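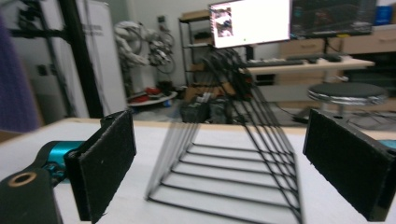

婴儿护理品牌Flotis宣布,旗下全新的Trivside婴儿洗衣液从十二月开始,在Nivham连锁超市的246家门店正式销售。Trivside是一款浓缩型的洗衣液,适用于新生儿和幼儿的衣服、包巾、口水巾、床单以及布制的玩具。有宝宝的家庭每天都要洗东西,能够用的地方却很有限,一张白色的桌子上常常已经立着别的用品,例如一个黑色细杆做成的、越往上越窄的梯形架子,剩下的位置就不多了。因此Flotis在设计Trivside的时候,把瓶身做得窄而且高,可以放在其他物品的旁边,用一只手也可以拿起来。

Trivside是Flotis第一次进入衣物洗涤的领域。在这以前,Flotis的产品主要是婴儿沐浴露、润肤乳和护臀膏。公司收到过很多家长的来信,他们希望给宝宝洗衣服的时候,也可以使用同一个品牌的产品。很多来信里都有相似的问题:宝宝的皮肤上用的是温和的东西,那么每天接触皮肤的衣服,应该用什么来洗?

为了回答这个问题,Flotis的研发部门和顾客服务部门一起整理了家长的意见。家长提到最多的是奶渍。奶渍刚刚沾上的时候颜色很淡,容易被忽略,衣服在柜子里放了一段时间以后,领口就出现黄色的痕迹。第二多的是气味。有的家长不喜欢很重的香味,他们觉得抱着宝宝的时候,应该闻到宝宝自己的味道。还有一部分家长说,普通洗衣液的泡沫太多,手洗小件衣物要换很多次水,冬天的时候手很不舒服。

Trivside的配方就是按照这些意见来制定的。产品不添加香精,不添加色素,也不添加荧光增白剂,液体是透明的,有一点黏稠。配方里使用来自植物的表面活性成分,并且加入了针对奶渍和辅食污渍的酶。泡沫的量经过多次调整,手洗的时候可以看到一层薄薄的泡沫,在漂洗的时候比较容易消失。

在用量方面,Trivside每次只需要10毫升,就可以清洗一盆手洗的婴儿衣物。瓶盖的内侧有一条凸起的线,液体倒到这条线就是一次的用量。选择凸起的线而没有选择印刷的线,是顾客提出的建议。夜里灯光比较暗,印刷的线看不清楚,凸起的线可以用手指摸到。机洗的用量和衣物的多少、水的硬度有关系,请参考包装背面的表格。

如果衣物上有奶渍、果泥或者胡萝卜泥的痕迹,Flotis建议先把Trivside直接涂在有污渍的地方,然后放在温水里浸泡15分钟,再按照平常的方法洗涤。羊毛和真丝的衣物不适合这样浸泡,请先看衣物上的洗涤标签。深颜色的衣物第一次使用时,可以在里面不明显的位置试一试。

“家长在宝宝出生以后要学习很多新的事情,洗衣服不应该成为其中很难的一件。”Flotis品牌部在声明中表示,“我们希望家长打开瓶子,倒出来,洗好,晾起来,然后把时间留给宝宝。Trivside的说明文字我们修改了很多次,每一次都把句子改得更短一些。”

Trivside共有2种包装:一种是带瓶盖量杯的瓶装,一种是袋装的补充装。补充装的袋口是斜的,可以对准瓶口慢慢倒入,倒的时候不需要漏斗。两种包装的液体完全相同。Flotis建议家长在瓶子里的洗衣液用完以后再倒入补充装,倒入之前不要用水冲洗瓶子的内部,剩下的水可能影响产品的保存。

瓶子使用可以回收的塑料,标签可以从瓶身上整张撕下来。标签的背面印有一张简单的洗涤说明,包括常见洗涤标志的含义,撕下来以后可以贴在洗衣机的旁边。Flotis在准备这张说明时发现,不少家长对洗涤标志并不熟悉,特别是“平铺晾干”和“悬挂晾干”这两个标志常常被弄混。小毛衣如果挂起来晾,湿的时候比较重,袖子会变长,所以平铺更合适。

Trivside在Flotis位于Bhutto的工厂生产和灌装。Bhutto工厂原来负责沐浴露和润肤乳的生产,为了这个新产品,工厂增加了一条单独的灌装线,洗衣液和护肤产品不共用管道。每一批产品在离开工厂之前,都要检查酸碱度、黏度和瓶盖的密封情况。瓶底印有批号,顾客如果有问题,联系客服时提供批号,可以更快得到答复。

Nivham是Trivside在上市阶段的唯一零售伙伴。顾客可以在Nivham门店的婴儿用品区找到这款产品,它和Flotis的沐浴露摆放在相邻的位置。部分面积比较小的门店只销售瓶装,补充装可以在服务台预订,到货以后门店会发短信通知。Nivham的网上商店也同时开始销售,网上的订单可以选择送货到家,也可以选择到门店自己提取。

“婴儿用品区的顾客通常没有很多时间慢慢挑选,有的顾客推着婴儿车,有的顾客抱着孩子。”Nivham婴儿用品采购部表示,“所以我们和Flotis讨论了货架的高度,瓶装放在中间的层,补充装放在下面的层,价格牌使用比较大的字。我们也请门店的同事先在家里试用,这样顾客提问的时候,他们可以说出自己的经验。”

在上市期间,Nivham的会员购买Trivside瓶装一瓶,可以得到一块纯棉的口水巾。口水巾是白色的,边上缝有一条浅灰色的线,没有印图案。赠品的数量有限,送完为止。会员在结账时出示会员卡或者手机上的会员码就可以领取,不需要另外登记。网上的订单会把口水巾和产品放在同一个包裹里。

Flotis同时更新了网站上的“洗衣角落”栏目。这个栏目收集了家长经常提出的问题,由公司的顾客服务部门和研发部门共同回答。以下是其中的一部分内容。

新买的婴儿衣服要不要先洗一次?Flotis的建议是要洗。新衣服在运输和存放的过程中会有灰尘,洗过一次以后布料也会软一些。洗的时候请把拉链拉上,把魔术贴粘好,避免勾到其他的衣物。

婴儿的衣服可以和大人的衣服一起洗吗?如果大人的衣服没有很脏,并且使用同样温和的洗衣液,一起洗是可以的。厨房的抹布、工作服和袜子请分开洗。布尿布请先去掉固体的部分,单独洗涤。

需要漂洗几次?Trivside在手洗的时候,漂到水变清、没有滑的感觉就可以。机洗请使用洗衣机的婴儿衣物程序,如果没有这个程序,可以选择普通程序再加一次漂洗。

可以和衣物柔顺剂一起使用吗?可以,但是对于口水巾和毛巾,柔顺剂会使布料吸水的能力下降,Flotis不建议使用。想要毛巾柔软,可以在晾之前用力抖几下,干了以后再用手揉一揉。

已经变黄的旧奶渍能洗掉吗?这要看时间的长短和布料的种类。从哥哥姐姐那里留下来的衣服,存放的时间比较长,一次浸泡可能不够,可以重复一次。如果重复以后还是有痕迹,说明颜色已经进入纤维,衣服仍然可以正常穿。存放衣服之前,最好把每一件都洗过并且完全晾干,看起来干净的衣服也要洗。

Flotis提醒家长,Trivside和所有的洗涤产品一样,必须放在儿童拿不到的地方。瓶盖采用按压以后再旋转的结构,可以减少儿童打开的可能,但是不能代替大人的看护。请不要把洗衣液装入饮料瓶或者其他没有标签的容器。如果液体进入眼睛,请立即用大量清水冲洗;如果误食,请不要催吐,马上联系医生,并带上产品的包装。宝宝的皮肤如果有湿疹或者其他问题,在更换洗衣液之前,请先咨询医生的意见。

产品请保存在阴凉的地方,避免阳光直接照射。温度很低的时候,液体可能变得比较浑浊,放回室内以后会恢复透明,不影响使用。

在后面的计划中,Flotis正在准备适合旅行的小包装,方便家长带宝宝回老家或者去度假的时候使用。小包装的上市时间还没有确定,公司会在网站和Nivham的门店公布消息。对Trivside有意见的家长,可以通过网站上的表格写信给公司,顾客服务部门会阅读每一封来信,并把和产品有关的内容转给研发部门。

关于Flotis

Flotis是一家婴儿护理用品公司,产品包括沐浴露、润肤乳、护臀膏和婴儿洗衣液,工厂设在Bhutto。公司的产品面向从出生到上幼儿园的儿童和他们的家庭。

关于Nivham

Nivham是一家连锁超市,经营食品、日用品和婴儿用品,并设有网上商店。会员可以在门店和网上使用同一个账户。

媒体如果需要产品资料、包装图片或者试用样品,请联系Flotis品牌部。申请样品的时候,请写明媒体名称、收件地址和希望收到的包装种类。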